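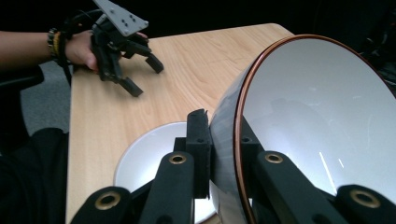 紙を切るだけなら普通のカッターと定規で十分じゃないですか、わざわざ専用の道具を買う意味ってありますか、と前回のカードの記事に書き込んでくださった方がいらっしゃいました。ありがとうございます。コメント欄でお返事しかけたのですが、書いているうちにどんどん長くなって、これはもう一本の記事にしたほうがいいなと思い、途中で消してこちらに引っ越してきました。

というわけで今日は、三月から使っているBrelterのスライド式ペーパートリマーのことを書きます。半年ちょっと、ほぼ毎週のように触ってきたので、いいところも困ったところもだいぶたまりました。長いです。お茶でも淹れてからどうぞ。

まず、買うまでのこと。
わたしも長いこと、カッターと金属の定規派でした。カード作りを始めてからずっとそれでやってきましたし、カッターマットの上でスーッと紙が切れていくあの感じ、好きなんですよね。ただ、去年の秋に友人の結婚式の席札を頼まれまして、同じ大きさの紙をひたすら切ることになったんです。最初の十枚は楽しい。二十枚目くらいから定規を押さえる左手がぷるぷるしてきて、後半はどれも微妙に台形になっていました。並べて重ねると、はみ出しているのがよくわかるんです。あれは悲しかった……。

それで冬のあいだずっと「トリマー、トリマー」と言いながらお店を見て回り、結局Pidvilleという手芸用品の通販サイトで注文しました。色は白とミントグリーンがあって、三日迷ってミントグリーン。届いてみたら画面で見たよりくすんだ色でしたが、うちの棚にはこちらのほうが合っていたので、まあよかったです。

さて、使い心地です。
本体は細長い台の上に透明のレールがあって、紙をはさんでレールをパチンと下ろし、刃の入った小さな部品を上から下へすべらせると切れます。説明書は一枚ペラで、絵だけ。それでもすぐわかるくらい単純なつくりです。レールが紙をしっかり押さえてくれるので、左手はそっと添えるだけ。定規がずれてヒヤッとすることがなくなったのが、わたしにはいちばんうれしいところでした。

目盛りは一ミリ刻みで、台の左右両方についています。右側だけ五ミリごとの線が少し太くて、なぜ左は太くしてくれなかったの、と使うたびに思います。細かいことですけれど、夜に作業するとこの差がけっこう大きいんですよ。わたしは左の目盛りに、細く切ったマスキングテープを自分で貼りました。見た目は手作り感満載ですが、読みやすさは段違いです。

いちばんよく切るのは、カードの台紙に重ねる飾り紙で、わが家の定番は83ミリ×103ミリ。半端な数字だと思われるでしょう? 手持ちの封筒に合わせて何度も試しているうちにこの大きさに落ち着いて、それ以来ずっと変えていません。このトリマーには位置決め用の小さなストッパーがついていて、これを83に合わせておくと、あとは紙を突き当てて切る、突き当てて切る、の繰り返しで済みます。席札のときにこれがあったら! と何度思ったことか。

ただ、このストッパー、ねじの締まりがあまりよくありません。勢いよく紙を当てているとじわじわ動くようで、夏のはじめに暑中見舞いの紙をまとめて切ったときは、最初の一枚と最後の一枚で一ミリ近く違っていました。それからは、十枚ほど切ったら一度最初の紙と重ねてみるようにしています。几帳面な方にはここが不満かもしれません。

切れ味について。
画用紙や、四六判で90キロくらいまでの紙なら、力はほとんどいりません。スッと一回です。わたしがよく使うYeonのカードストックはもう少し厚みがあって、こちらは一回で切ろうとすると、紙の終わりのところがほんの少しけば立ちます。軽く二回なでるように動かすときれいに切れますので、厚い紙の方はぜひ二回で。ぎゅっと力を入れて一回で済ませようとすると刃が斜めに入るみたいで、わたしはこれでお気に入りの藍色の紙を一枚だめにしました。

ラメの紙はおすすめしません。切れることは切れるのですが、ラメの粒がレールの溝に入りこんで、そのあと白い紙を切るとキラキラが移ります。お正月のカードならそれもご愛敬、でもお悔やみのカードを作った日はさすがに慌てました。乾いた筆で溝をはらって、それでも残った粒はテープでぺたぺた取って、気がついたら半時間たっていました。今はラメの紙だけ、昔ながらのカッターと定規に戻っています。

替え刃は、約100枚切ったあたりで「あれ、重たいな」と感じて交換しました。紙の厚さはばらばらなので、目安にもならないかもしれませんが。交換は裏から部品をはずして入れ替えるだけ。ただ、この部品が小さくてつるつるしているので、一度畳の上に落として、しばらく四つん這いで探しました。お盆か何かの上でなさるのがいいですよ。替え刃は二個入りで、近所のお店では見かけたことがなく、いつも通販で紙と一緒に頼んでいます。送料を考えると、最初に本体と一緒に一組買っておけばよかったなあ、というのが小さな後悔です。

比べてみたくて、いつもの手芸仲間の集まりでWirkeroのトリマーも貸してもらいました。こちらはレバーを上から下ろす、いわゆる裁断機に近い形です。ザクッといい音がして、厚い紙は断然こちらが上手。何枚か重ねても平気な顔をしています。そのかわり重くて、棚から出すのに「よいしょ」と声が出ますし、細い帯を切るときは紙の押さえが届かなくて、先のほうがすこし曲がってしまいました。広い作業台に出しっぱなしにできる方ならWirkero、わたしのように食卓で作って夕飯前に片づける暮らしなら、Brelterのほうが気楽かなと思います。本棚のすきまに縦に入るんです、これが。

それから、意外だったのが肩こりのこと。カッターで長く作業した翌日は、首から右肩にかけてがちがちになるのが当たり前だったのですが、トリマーにしてからはだいぶ軽いです。体質もあるでしょうし、年のせいで作業時間そのものが短くなったのかもしれないので、肩に効きますとはとても言えません。ただ、手首や肩がつらくてカード作りから遠ざかっていらっしゃる方には、一度どこかで触ってみていただきたいなあと思います。

気になるところをもう少し。台の裏のすべり止めが、四隅のうち一つ、夏にはがれました。木工用の接着剤でつけたらまたすぐ取れて、両面テープにしてからは今のところ大人しくしています。あと、引き出し式の補助定規。伸ばすと先がたわむので、大きな紙を切るときは下に同じ高さの本を置いています。うちでは古い料理の本がちょうどよくて、おかげでその本はすっかり作業机の住人になってしまいました。たまに煮物の味つけを確かめたくて探すと、トリマーの下から出てきます。

で、最初のコメントへのお返事ですね。月に二、三枚、ゆっくり作られるのでしたら、カッターと定規のままで何も困らないと思います。わたしもちょっとした切り抜きや角の始末は今もカッターです。同じ寸法をたくさん切る予定がある、まっすぐ切るのがどうも苦手、という場合は買って楽になるはずです。わたしは後者の気もだいぶあります(笑)。

星をつけるなら、五つのうち四つ。ストッパーのねじがきちんと締まってくれたら、文句なしで五つにします。

次の記事は、このトリマーで切った端切れで作る小さなしおりにするつもりです。細長い紙がお菓子の缶いっぱいにたまっていて、ふたが閉まらなくなってきました。Yeonの紙の色見本もお見せしたいので、少しお時間くださいね。ほかのトリマーをお使いの方、ラメの紙をどうなさっているか、コメント欄で教えていただけるとうれしいです。

2018年9月24日(月曜日)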